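Spool winders wanted for cable clear-out – paid, flexible hours, Jeninbridge

Hi all! I run the little cable reuse shop on Tristen Street, and I've got more loose wire than shelf space again. I'm looking for a few patient people to wind leftover thin cable onto spools so we can sell it on instead of tossing it.

The job is simple, but it does take a bit of care. You pick a spool, tuck in the starting end, wind at an even pace and leave a short tail so the next person can find it. Thin cable loves to loop back on itself, so slow hands beat fast ones here.

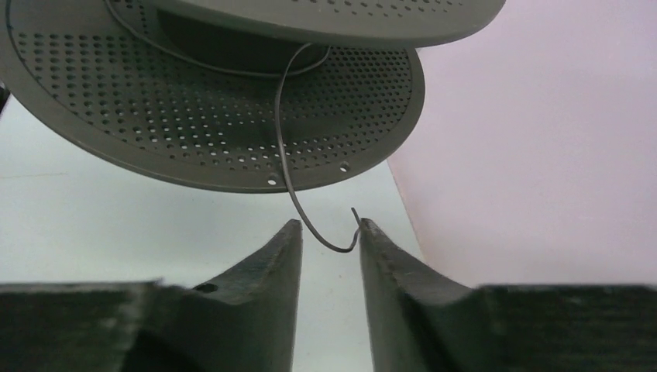 I'd also like you to check each spool before you start. A cracked rim goes in the scrap box, and a good one gets a label with the length on it. Pay is $30 per session plus lunch (usually noodles from Yuen, and they're great!). You don't need any experience – I'll show you how I do it and you can find your own way from there.

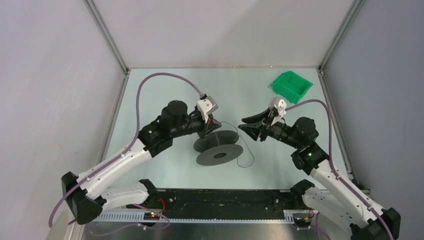

Do I have to bring my own tools?

Just bring yourself and your reading glasses if you use them. I have snips, tape and labels for everyone.

Sessions last half a day, and you can sign up for one or a whole bunch. We have 9 places to fill, and I'd love to hear from you by February 9, 2023. Stop by the shop or leave your name and a phone number at the counter.
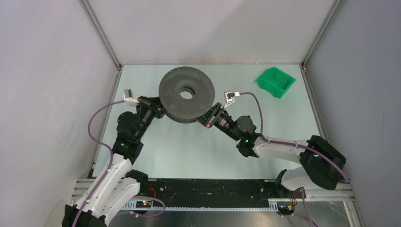 Hala Abou Jaoude: I'd like to sign up for two sessions. Can I sit down while I wind? My knees aren't what they were, but my fingers are fine.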